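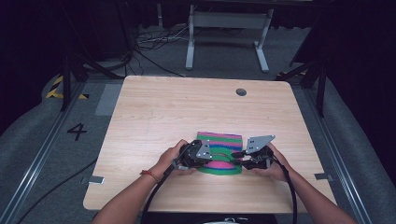

*Fig. 1. Both hand-held grippers on the striped cloth, with a fold coming up between the jaws.*

## 3. Comparing the two jaw sets

The original plan, as readers of section 2 will remember, was to compare four jaw sets. Two never arrived, so the comparison became a good deal simpler. What we had left were the Neltance jaws, which are stiff and narrow, and the Juhl jaws, which are softer and grip like a polite handshake.

### 3.1 Method

Benedikt Bachmann held the grippers for every trial, on the grounds that he had the most patience and the rest of us had been timed and found wanting. One trial meant pinching the middle of a folded cloth with both grippers, raising a fold, holding it for a slow count of five and letting go. A trial failed if the cloth slipped out, or if the jaws came away with only the top layer.

We planned 200 trials and kept 181. The others were thrown out: most had gaps in the jaw readings, and a handful were logged under the name "test test final", which none of us will own up to.

### 3.2 What happened

On flat cotton there was little to choose between the sets. On knit, the Neltance jaws caught the loops and held on well past the point where we wanted them to let go. Our log calls this "excellent retention". The cloth might have put it differently.

The Juhl jaws let go cleanly but needed a firmer squeeze, and by Sunday afternoon Benedikt's right thumb had opinions about that. We did not measure squeeze force at the handle. We should have.

Cables were a bigger nuisance than either jaw set. They pull slightly on the wrist, and after an hour you start correcting for it without noticing, so the later trials may not be a fair match for the early ones. We ran all the Neltance trials first, which in hindsight was a poor idea. Swapping sets every ten trials would have cost us some time with a screwdriver and saved most of this paragraph.

### 3.3 Choice for the next stage

We are going on with the Juhl jaws for the Duvdale folding task. Anyone repeating this should mix the order and tape the cables to the forearm.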